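Kettle, snacks, box lid: packing for a short stay

We have a two-night trip to Standport coming up in March. The flat we have booked has a hob and a fridge but, according to the listing, no kettle. I have been caught by this before and heated water for tea in a milk pan, which works badly and takes too long. So the kettle is coming with us, and this post is mostly about how to pack one.

The method is the same one I use for everything. Lay the items out on the bed the evening before, group them, remove what isn't needed, then fit what remains into the bag in reverse order of use. The bed is the only flat surface in the flat that is large enough and at a sensible height. The floor is larger but hard on the back, and the desk is never clear.

The kettle is the awkward item. It is tall and cylindrical, and it does not compress. Most of the volume is air, which is wasteful in a holdall. The fix is to treat it as a container. With the lid closed and the inside fully dry, the kettle holds two pairs of socks and the tea bags in a sealed bag. Drying matters. I empty it in the morning, leave the lid up all day and wipe round the element plate with a clean tea towel before anything goes in.

The flex goes in a separate cloth bag with the phone chargers. I used to wind it round the body of the kettle, but the plug worked loose and left a mark on a shirt.

Weight is the second question. I put the kettle on the kitchen scales and got 1000 g, to the limit of what the scales can resolve with something that tall on them. The snacks came to 465 g together. Neither figure is a problem for a train journey. For a flight with cabin bags only, I would leave the kettle behind and buy hot drinks.

The snacks are a mixed lot from the cupboard. There are sweets, a wafer and a few odds and ends in small packets, none of which needs to be kept cold. Small packets suit a journey better than one large one. They fill gaps at the sides of the bag, and an opened one does not have to be clipped shut. The drawback is that they migrate. By the time you reach the station they are at the bottom, under the shoes.

For that I use a shallow tray, in this case the green lid of a storage box. The box itself stays at home. The lid sits flat at the top of the bag, with the packets inside its raised edge, and lifts out in one go on the train. It also serves as a tray for cups at the other end.
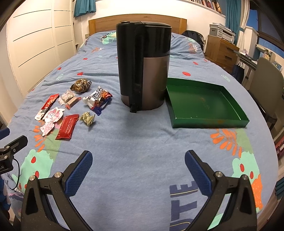

A reader of the earlier version of this list wrote in to say that a kettle should never go in a soft bag at all, lid or no lid, and that a hard case or a cardboard box cut to height would save the hinge. The same reader lost a lid catch that way on a coach and had to hold the thing shut with a spoon handle for a week.

I accept the point about the hinge. It is the weakest part of most kettles, and a bag on a luggage rack can have a suitcase dropped on it without warning. My answer is to pack the kettle upright, with a folded jumper under it and another over the lid, and to put the hard items along the outside. A cardboard box would protect it better. It would also take up the space where the jumpers go, and they have to travel anyway.

The holdall is a Donnelly, bought second-hand, with a stiff base and one long zip. The zip matters more than the stated capacity. With a short zip you have to post things in from one end, and an upright kettle will not go. I looked at a Sikura rucksack as well, for £49, but the opening was too narrow at the shoulder.

Order of loading, for anyone who wants to copy it:

Shoes, soles down, along the base.
First jumper, folded flat in the centre.
Kettle, upright, socks and tea inside.
Clothes rolled and pushed down either side.
Second jumper over the lid.
Wash bag at the end nearest the handle.
Tray of snacks on top, packets in one layer.

Milk we buy on arrival. Mugs are listed as provided. I will take one spoon, as the listing for the last place promised cutlery and supplied forks.

I still have to decide whether the coffee goes in as well. A small jar adds weight and glass, and a few spoonfuls in a lidded pot would do for two mornings. The pot is in the dishwasher at present, so that will be settled after supper.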